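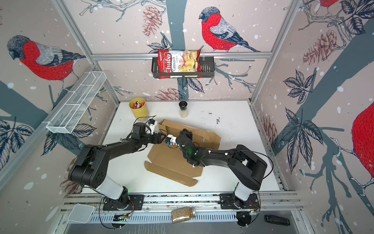
Foltura moving box kit review: two moves, one set of boxes

February 24, 2025

I've moved twice since October, which I don't recommend to anyone, and both times I did it with the same set of Foltura cardboard boxes. So I feel fairly qualified to talk about them! The first move was out of a two-bedroom apartment and into my sister's basement. The second was out of the basement and into the place in Prommont where I'm typing this, on a chair that still doesn't have its proper cushion because I can't find the cushion.

I'd never bought boxes before. I was always a liquor store person. You go in, you ask nicely, you come home with a trunk full of odd sizes that used to hold Merlot, and half of them have no lids. It's free and it works if you own mostly books. I own mostly kitchen stuff and yarn, plus a frankly silly number of table lamps, and the last time I did the liquor store thing I carried lampshades down three flights on my head.

This time I got a quote from a moving company to pack everything for me, and the packing part by itself (not the truck, not the guys) came to $324 before tax. I laughed, then I drove over to Grewal Home Hardware and bought the Foltura kit, which cost a good deal less than that and came strapped flat in a bundle I could just barely get into the back of a hatchback with the seats down.

What you get

The kit I bought has small, medium and large boxes, a couple of tall ones with a hanging bar for clothes, a roll of tape, a marker and a stack of stickers. The mediums hold 60 litres and they're the ones you'll reach for constantly. The large ones are for duvets, pillows and winter coats. Please don't put dishes in a large box. I did one and my brother-in-law has mentioned it at every dinner since.

The marker dried out on me partway through the first evening. The stickers are colour coded by room and I thought they were a gimmick, then I ended up loving them. Yellow for kitchen, green for bathroom, and you slap one on the side and one on the top. There's no sticker for a craft room so my yarn travelled as "nursery" and I got a very funny look from the fellow carrying it in.

Putting them together

These are plain old fold-and-tape boxes. Square them up, fold in the short flaps, fold in the long flaps, flip, tape. If you've never done one before, the thing to know is that the factory creases are stiff the first time and it really helps to bend each flap all the way back on itself before you try to close it. I did a whole batch on the kitchen counter with the radio on and it was quite pleasant – my favourite part of moving, if I'm ranking the parts.

The creases are well placed, too. On cheap boxes the flaps sometimes don't meet in the middle and you get a gap down the bottom where your cutlery makes a run for it. All my mediums closed up tight. One large had a flap that was a smidge long and overlapped, and I just pushed it in and taped over it.

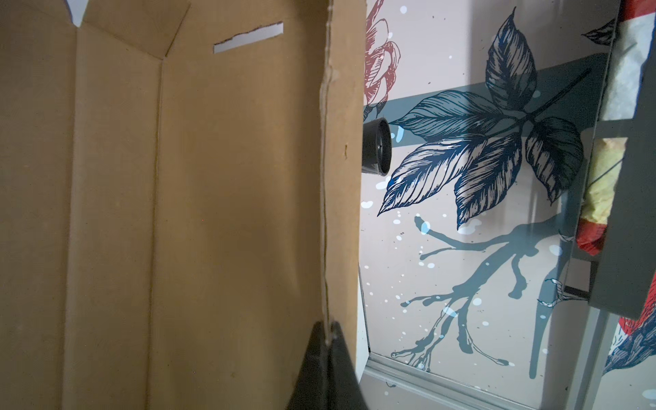 Brown corrugated cardboard from the inside, with a slot near the top.

Handles

My big gripe! The hand holes on the mediums are fine with light stuff and miserable with heavy stuff. They're only single thickness, no folded-over tab to grip, so the edge digs right into your fingers. Put a stand mixer in there and you will know all about it by the time you reach the driveway. By the second move I'd given up on them and was carrying everything from underneath like a sensible person. I did get a tear on one of the small ones, the box full of cookbooks, and I won't blame the box entirely for that.

If Foltura wants to fix a single thing, make it this. Even a bit of doubled cardboard along the top edge would do. I would happily pay a couple of dollars more for the kit.

The tape

The roll in the kit is thin and noisy and splits lengthwise when you're trying to find the end. I used it up on the closet boxes and went back to Grewal for Dolska packing tape, the wide clear kind. I've been very happy with that. It comes off the roll quietly enough that I could pack after my niece's bedtime, and it held through both moves. When I cut the boxes open after the first move I went carefully along the seam with a utility knife set very shallow, so I could flatten them and tape right over the old line the second time.

Get a tape gun while you're at it. I held out for years thinking they were for warehouse people and I was being ridiculous.

Do they last?

Better than I expected. I stored them flat behind my sister's furnace between moves, leaning against the wall with an old sheet over top, and when I pulled them out 9 of them had soft corners. The rest folded up just like before. The soft ones I used for bedding and towels, and that was perfectly fine.

The corners go first, then the bottom flaps. I'd trust them for one more trip with light things but I wouldn't put my good plates in them again. The wardrobe boxes are a different story, I must say. The bar sat nicely in its notches on the first move and on the second it kept popping out on one side, and I arrived with a heap of blouses at the bottom. A strip of tape over each end of the bar sorted that out, and I wish I'd thought of it before the blouses.

A few things I'd do differently

I'd buy an extra bundle of mediums and skip a couple of the larges. You can get the mediums on their own at most hardware stores out this way, though my Grewal was out of them for a while in the fall and I had to call ahead.

I'd write on the sides of the boxes and leave the tops alone. Once they're stacked the tops are useless, and I had a whole wall of cardboard in the Prommont living room with every bit of useful writing facing the ceiling.

And I'd pack one box last with the kettle, toilet paper, phone charger, a knife for opening the other boxes and something to eat. I did this for the second move and sat on the floor with tea and a sleeve of crackers, feeling extremely organized, until I noticed that the mugs were somewhere under nursery.

Would I buy them again?

Yes, for a full house or apartment. For a dorm room or a single room I'd still go begging at the liquor store. The cardboard is good and solid, the creases are neat, the sizes make sense, and I got 2 moves out of one bundle. I'd knock off a star for the hand holes and half a star for the tape and the marker together, so call it three and a half out of five.

The mediums are flattened again and sitting in the spare room, and I've already promised them to a neighbour who's moving in the spring. She's been told about the handles. If anyone has tried the Foltura dish dividers (sold separately, naturally), please leave me a comment, as I'm thinking of getting a set for the Christmas ornaments.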